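Fórum Benalska > Segurança Pública e Aduanas > Apreensões e legislação

Tópico: Apreensão de medicamentos sem registo no terminal de carga de Lui

Ghislain Hiebert
Moderador

Abre-se o presente tópico para discussão da apreensão comunicada em maio pelos serviços aduaneiros do terminal de Lui. Segundo o comunicado, foram retidas 3304 embalagens de analgésicos sem registo, declaradas como suplementos alimentares e consignadas à empresa Sukico. Solicita-se aos participantes que se abstenham de identificar pessoas não mencionadas no comunicado.

b_fjeld

Agradeço a abertura do tópico. Convém recordar que a mercadoria chegou em 18 volumes e que apenas 15 foram abertos na primeira inspeção. Os restantes ficaram sob selo, a aguardar despacho do magistrado. Parece-me prematuro falar em tráfico enquanto não houver resultado do laboratório.

Stelios Rallis

Discordo do colega b_fjeld. A falsa declaração da mercadoria constitui, por si só, infração aduaneira, independentemente da composição do produto. O laboratório determinará a gravidade da conduta e a moldura aplicável.
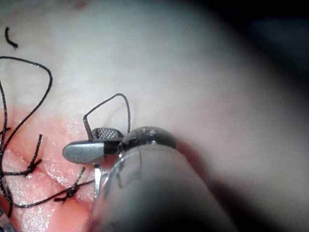
Acrescento que a transportadora Flunine tinha o dever de conferir a documentação antes do embarque. A sua responsabilidade deveria ser apurada no mesmo processo.

b_fjeld

Quanto à falsa declaração, aceito o reparo. Quanto à Flunine, mantenho reservas: o transportador confere os documentos que lhe são apresentados, não o conteúdo de volumes fechados.

Cheuk-hei Chang

Trabalhei 6 anos em despacho aduaneiro e confirmo, em parte, o entendimento anterior. Existe, contudo, a obrigação de comunicar divergências manifestas de peso. O comunicado é omisso nesse ponto.

ts_fung

Alguém dispõe do número do processo? Pretendo requerer a consulta na secretaria, que atende até às 15 horas.

Ghislain Hiebert
Moderador

O número não foi divulgado. O requerimento pode ser apresentado com a referência do comunicado. O tópico permanece aberto até à publicação do despacho.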